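Tianyou Duan wrote:
> Are the green and reddish-brown blocks meant to go in together, or does
> Clukar want them kept apart? I've got 50 more to sort by 25th September.

Hi all,

Together is fine for now! We're doing it this way at Clamomby and it hasn't held up the sorting one bit (the grey bins are a good size for it, too).

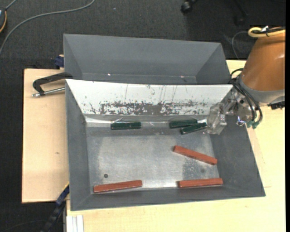 Front bin, greens towards the back.

The reddish-brown ones are longer, so I go by length when my eyes get tired — much quicker than fussing over colour under our awful lights. Could whoever has the spare bins bring 5 back?

Cheers, and sorry for the slow reply

Comments
Sisay: We've got two of your bins, will drop them off.
Tianyou Duan: Lovely, ta. Mixed it is.

Last updated: 25 minutes ago
Contact the list owner | Back to top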